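**Ticket: Rakbridge parcel overlay fails on batch run**
Opened 30th March, Lwazi Maluleke
Status: open -> workaround in place, see end
Priority: was High, now Medium

**Problem**
Nightly overlay (parcels x flood zones) runs fine from the tool dialog, dies when the batch picks it up. Output layer gets created, has the right fields, no rows. Log says "completed with warnings". Only warning is the one about the spatial index, which we always get.

Wesulau need the layer for their planning viewer. They are seeing a blank flood tab.

**Setup**
- Desktop machine in Rakbridge office, same one as always
- Clorari toolset, latest patch (went on Friday)
- Parcels from the county share, flood zones from the Onyeka download
- Model is the old October one, not touched apart from the path change

**Tried so far**

1. Reran by hand with same inputs. Works. 272 features out, matches last week.
2. Reran from batch. Empty again.
3. Cleared scratch workspace, rebooted, reran batch. Empty.
4. Checked projections. Parcels are state plane feet. Flood zones come down as lat/long and get projected in the second step of the model. Both fine in the dialog run.
5. Repair geometry on parcels. Fixed 6 self intersections, all up by the quarry. No change to the batch result, but keeping the repaired copy anyway.
6. Swapped in last month's flood zones. Also empty. So not the download.

After step 6 I was pretty sure it was the environment and not the data. Printed the env settings at the start of both runs and compared. Two lines different:

```
dialog: extent = union of inputs
batch: extent = 0 0 2000 2000
```

No idea where that extent comes from. Not in the model. Not in the batch script either, searched it twice. 0 to 2000 in feet is way off the county, so everything gets clipped away and you get an empty layer with no error. Would explain the whole thing.

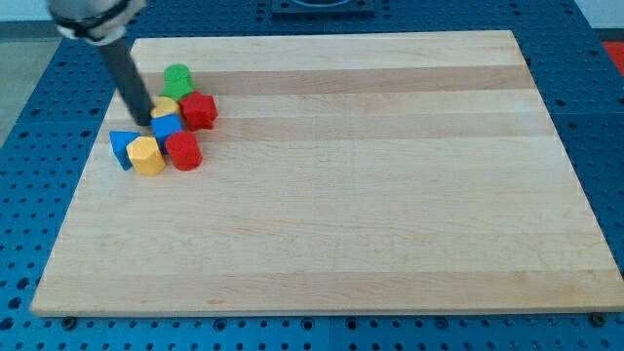
*Rod tip on the small yellow block.*

**Update, after lunch**
Found it, sort of. The patch reset the profile for the service account the batch runs under. New profile has a processing extent filled in, looks like a leftover from the tutorial project that ships with it. My own profile wasnt touched so the dialog run never saw it.

Cleared the extent on the service account, ran batch. Still empty!! Then noticed the setting comes back every time the account logs in. Cleared, logged out, logged in, there it is again. So something is writing it at login. Don't have admin on that box so cant see what.

**Workaround**
Set the extent inside the model, on the overlay step itself, pointing at the county boundary layer. Overrides whatever the profile says. Batch run gives 272 features, same as by hand. Opened both in the map side by side and spot checked along the river, look identical.

Did the same for the buffer model. Took around 2 minutes once I knew where to click. Have NOT done the slope model or the drainage one, those run monthly so theres time.

If you do the others: right click the tool, properties, environments tab, processing extent, "same as layer". Pick the boundary with no suffix. The one ending in _old is missing the annexed bit on the east side. Save the model before you validate, otherwise it drops the change (did that twice).

**Still open**
- Admin access or someone with it to look at the login script for the service account
- Batch should fail if output has zero rows. Right now it reports success and copies the empty layer over the good one, that's how Wesulau ended up with a blank tab
- Ask Clorari support if the patch is meant to reset profiles. Ticket drafted, not sent, want the login thing checked first
- Get rid of boundary _old or move it somewhere nobody will pick it

**Note for Wesulau**
Good layer is back on the share, same name. Viewer caches, so close the flood tab and open it again before you tell me its blank. If the legend shows but no polygons, send me the zoom level, separate issue with scale range and I know about it.

Leaving ticket open until tonights run goes through on its own. Will paste the row count here in the morning.

LM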